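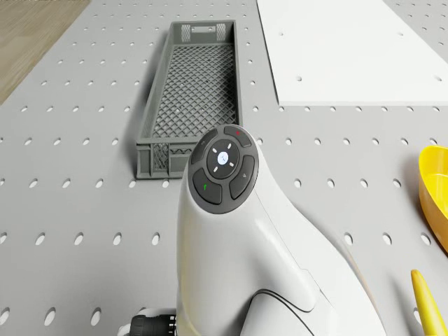

Tips from our robot kitchen club

Last updated 9/15/24

I help run the after-school robot club at Bredell, and this term's project is a tidy-up task: get a simulated arm to clear kitchen things into a crate. I've ended up with a notebook full of little tricks, and half of them have crept into how I run my own kitchen (my family are being very patient). Elli Partanen asked me to type them up for the new starters, so I've put them more or less in the order we learnt them.

Start with the crate

Decide where things are going before you decide what to pick up first! Our first lot of students went straight for the fun objects and then had the arm swinging about with a mug and no plan. Put the crate where the arm can get over it from straight above, then try the move with nothing in the gripper. If the elbow has to fold up tightly to get there, shift the crate a bit and try again. I do the same with the washing-up rack at home now.

Use the holes

A pegboard top is a ready-made ruler. Siiri Miettinen has everyone write positions as "holes across, holes back" from one corner, and it has saved us no end of arguing over whose left we mean. Pick your corner and write it at the top of the page, or the next group will start from the other side. Ask me how I know.

Latticed crates and baskets

I love these for real cupboards, you can see what's in them and the crumbs fall through. For gripper work they want a bit more thought. Aim for the solid rim if there is one and leave the open part of the walls alone. Small things go in last, on top of something flat, so you can get them out again.

Soft shapes, hard shapes

A banana is a good first object and a terrible second one. Everybody gets it off the table, then they use the same grip on a bowl and wonder what went wrong. Keep a separate line in your notes for each thing:

Plates: come in at the rim, low and slow.

Mugs: check which way the handle faces before you move anything. With two mugs out, check both — don't assume they're turned the same way. 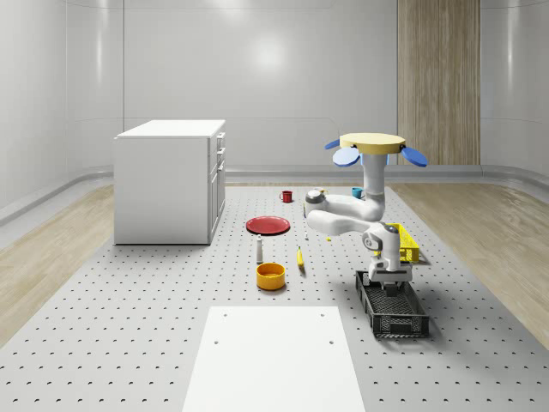 Tall thin things: salt shakers and so on get moved early, before an elbow sweeps over them. Grip below the middle.

Bowls: one finger inside, one outside, and don't squeeze.

Kettles: leave till last. Định Bạch has a whole page on kettle lids and I'm not going to repeat it here, just go and borrow his folder.

Saving your runs

Give every run a number and one plain sentence on what you changed. We're up to run 817, and the only ones I can make any sense of are the ones with a sentence. "Moved crate two holes back" is plenty. "Final version new" is no help to anyone, and we have 22 of those.

Change one thing between runs. I know it's slow, and I know the bus goes at ten to five, but if you move the bowl and the crate together you'll be back where you started.

Next up is the Zulamstead meet in November, so if you want a turn at the practice layout before then, put your name on the sheet by the door.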